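Lodine Dehumidifier: Owner's Guide
Section 3: Finding it a home and switching it on

Read this section before you plug anything in. We know you won't, so the plug is taped to the back of the machine with a label telling you to come here first.

This part of the guide was written by Kausar Kazmi and checked by Ehsan Bhutto, who lived with an early Lodine for a winter in Stiltovville and still has opinions about the beeper. The room we refer to now and then is the ground floor at Skistness, where there is a table, a kitchen and a good deal of damp in December.

3.1 Choosing the room

One Lodine looks after one room. It will make a brave attempt at two if the door between them stays open, and it will achieve nothing whatever in a stairwell. Pick the room where the damp starts. The room where you notice it is often somewhere else. Kitchens, bathrooms and anywhere used for drying clothes are the usual suspects.
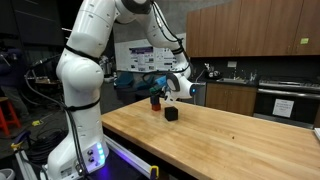
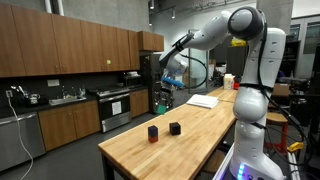
Ground floor at Skistness. The table is in both; the second also takes in the kitchen counters.

3.2 Before you start

You will need:
the Lodine itself
the water tank (already inside, where people fail to look for it)
the mesh filter, in its paper sleeve
a wall socket you can reach without lying down
a dry cloth
the drain hose, if you mean to use it (see 3.6)

You will not need a screwdriver. If you find yourself holding one, go back to the start of this section.

CAUTION: Stand the machine upright for 8 hours before switching it on. It has probably spent part of its journey on its side, whatever the arrows on the box said. There is oil in the compressor and it needs to go back where it lives. Starting early may damage the compressor, and our repair bench can tell.

3.3 Placing the machine

1. Choose a level bit of floor. If a pencil rolls off when you put it down, so will the water in the tank, eventually.

2. Leave a clear hand's length behind the machine and a clear arm's length above it. Dry air comes out of the top. A Lodine pushed under a shelf will spend its life drying the underside of the shelf.

3. Keep it away from hobs, ovens and radiators. Warm air confuses the sensor, which then reports that the room is lovely and takes the evening off.

4. Keep it away from curtains. The intake at the back has a good pull and no judgement.

5. In an open-plan room, put the machine between the wet end and the rest, out of the way of feet. The middle of the floor gives the best airflow and the worst language. Against a side wall is a fair compromise.

6. Turn the castors so they all face the same way, then press down the two brakes at the front. There are no brakes at the back. We did ask.

NOTE: Do not stand anything on top, including plants. People assume the plant will enjoy it. The plant is being blown on by the driest air in the house.

3.4 Fitting the filter and tank

1. Take the filter out of its paper sleeve. The sleeve is not part of the filter. Please check, as Kamran Naqvi on our telephone desk would like to have a different conversation one day.

2. Hold the filter with the tab at the top and the coarse side facing you. Slide it down behind the rear grille until it clicks. There is a smaller click halfway down that means nothing.

3. Go round to the front and pull the tank out with both hands. Remove the foam block from inside it. The float is the white plastic piece hinged to the wall of the tank, and it should move freely once the foam has gone.

4. Do not remove the float. It looks like packaging. It is the only thing that tells the machine the tank is full, and without it your Lodine will go on filling the tank with great enthusiasm until the floor joins in.

5. Wipe out the tank with the dry cloth and slide it back. Push at the bottom edge. Pushing at the top gets it nearly in, and nearly in counts as out.

3.5 Switching on for the first time

1. Remove the label from the plug. Thank you for reading this far.

2. Plug directly into a wall socket. The machine draws up to 690 watts and should not share an extension lead with a kettle, a heater or anything else that gets hot on purpose.

3. Press the power button once and wait. The display shows a row of dashes while the fan samples the air. Pressing the button again at this point turns the machine off, and pressing it a third time brings back the dashes. Some owners have kept this up for quite a while.

4. When a number appears, that is the humidity in the room as a percentage. Anything in the fifties is comfortable. In the seventies you can expect mould behind the wardrobe. If it says ninety, check that the machine isn't standing next to a boiling pan.

5. Use the arrow buttons to set a target. Start at 55. You may be tempted to set it to 30 and get the whole business over with. This gives you a large electricity bill, a sore throat and a door that no longer fits its own opening.

6. Choose a mode:

AUTO runs until the target is reached, then stops and starts as needed. Use this one.

LAUNDRY runs flat out regardless of the target. Meant for wet washing in a small room with the door shut. Turn it off when the washing is dry. It will not work this out for itself.

NIGHT slows the fan and dims the display. The machine collects less water and makes less noise, and you will have to decide which of those you bought it for.

7. Leave it alone for a full day. The reading will drop, then climb back up as the walls and furniture let go of what they have been holding. This is normal, and moving the machine to another room in a huff only makes it start again.

NOTE: On the first few runs you may catch a faint smell like a new shower curtain. It passes. A smell of burning does not pass, and you should unplug the machine and ring us.

3.6 Using the drain hose (optional)

The hose lets the machine empty itself, provided the water only ever has to go downhill. There is no pump in this model. The one with a pump is made by Usmani and costs what a pump costs.

1. Switch off and unplug.

2. Pull out the rubber bung low down at the back. Have the cloth ready. Up to 400 ml may be waiting behind it if the machine has been running, which is more than the cloth can deal with, so a shallow dish is better.

3. Push the hose over the spout as far as it will go, then a little further.

4. Run the other end to a floor drain or a low sink. Every part of the hose must be lower than the spout. A loop lying on the floor is fine. A loop over the edge of a bucket is not, however good it looks.

5. Put the bung somewhere you will find it. The usual place is a kitchen drawer, among the other small black things whose purpose is no longer known. Tape it to the inside of the tank handle instead. There is a recess for it.

CAUTION: Do not leave the hose in an unheated outbuilding in freezing weather. Ice in the hose sends the water back to the tank, which is safe. Ice in the spout cracks the spout, and then it isn't.

3.7 The beeper

The machine beeps when the tank is full. It beeps five times, pauses, and beeps again later in case you were in the garden. It does this at three in the morning as readily as at any other time.

To silence it, hold both arrow buttons until the display shows a crossed-out bell. The tank light will still come on. The setting is lost in a power cut, and the beeper comes back on.

3.8 If nothing happens

Display blank: check the socket with a lamp. Then check the lamp.

Tank light on, tank empty: the tank is nearly in. See 3.4, step 5. If that doesn't cure it, the float has been knocked off its hinge and is lying at the bottom.

Fan runs, no water: the room may be dry. It does happen. Below 15 degrees the machine also collects very little and stops now and then to defrost, during which it gurgles.

Number never goes down: a window is open. If no window is open, look for a vent, a cat flap or a letterbox. Kamran Warraich in the workshop once spent a morning on a perfectly healthy machine that was trying to dry out the street.

Display shows E4: the sensor has come loose in transit. Unplug, wait a minute, plug in again. If E4 comes back, ring the telephone desk on extension 2838 and have the serial number ready. It is on the underside, so empty the tank before you tip the machine over to read it. Fouzia Kazmi in design has promised to move the label to the side on the next version.

Continue to Section 4, Cleaning the filter, which you should do every fortnight and will remember when the fan starts to whistle.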